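3. Gathering the demonstrations

Last updated: December
Reading time: 5 minutes
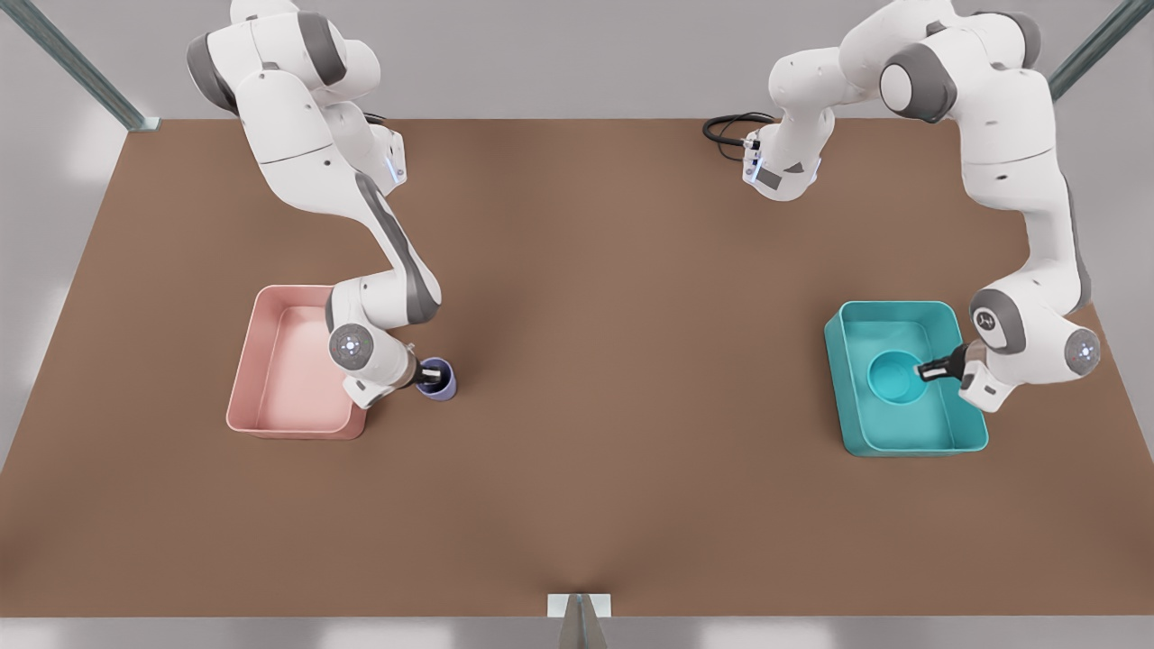

Figure 1. The cup-and-bin task in simulation. The robot's right arm, on the left of the picture, holds a dark cup beside the pink bin; its left arm has its gripper at the teal cup in the teal bin.

The author
Research engineer, demonstration data, Loswood

3.1 What we asked the arms to do

I wanted a task that my mum could understand from one sentence, and I think I got there: put each cup in a bin. There are two arms, two bins and two cups (Figure 1), and the rule we gave our operators was that the dark cup goes in the pink bin and the teal cup goes in the teal one. Either arm may go first. Both may move at once if the operator is feeling brave, and quite a few of them were!

A word on left and right, as this caused more muddle in our notes than anything else in the project. We name the arms from the robot's point of view. The robot faces us across the table, so its right arm turns up on the left of the picture and its left arm on the right. I got this backwards in the first batch of labels and had to write a little script to swap them all over again, which was a dull afternoon. Every mention of "left arm" from here on means the robot's own left.

The teal cup was my idea and I'm still rather fond of it. It is nearly the same colour as its bin, so once it's inside, a policy that leans on colour alone has very little to go on. It has to pick up on the round opening and the soft shading inside the cup. The dark cup on plain brown is much kinder, and having an easy object and a hard one in the same episode lets us compare them without changing anything else.

3.2 Recording

All the episodes were driven by hand through Filtel, our in-house teleoperation tool, which maps a pair of handheld controllers onto the two simulated arms. We recorded joint positions, gripper commands and the rendered view at every step. An episode began when the operator squeezed both triggers and finished when they let go, and we kept the bit of dithering at the start (more on that in Section 5, where it comes back to bite us).

We ended up with 500 episodes. Of these, 258 came from operators who had used Filtel before and the rest from people who were new to it. I had planned to throw the beginners' work away after a warm-up period, but when I sat down and watched it back I changed my mind. Beginners overshoot. They bump a rim, back off and come in again from a better angle, and those second tries are just the sort of thing a learning system never sees if you only show it tidy runs. So they stayed in, tagged, and we trained both with and without them.

Start positions were shuffled by Ruangrit, the small scene generator we wrote for an earlier study. It moves the cups and turns the bins a little, but it keeps the middle of the table free so that there is always room for the two arms to pass. I did try a version where the bins could swap sides. Operators hated it, the arms kept tangling, and I dropped it after about 100 attempts, none of which are counted in the total given earlier.

3.3 Checking and trimming

Each episode was replayed in full before it went into the training set. The replay check is simple: we feed the stored commands back into the simulator and see whether each cup finishes inside its own bin. If the replay drifted from the recording we threw the episode out and had somebody record a fresh one from the same start, so the total didn't shrink.

Grasps gave us the most to argue over. A cup can be held with one finger inside the rim or with both fingers round the outside, and operators had strong feelings about which was "proper". We left the choice to them and wrote down which grip they used. The model in Section 4 is not told about this label, though we do use it to split the results.

One last thing for anyone hoping to reuse the set. We store it in the Hitell format, with the arm names corrected as described in 3.1, and the beginner tag sits in the episode header next to the random seed. If you load it with an older reader the tag is silently skipped and you'll get both groups mixed together, so check the header first.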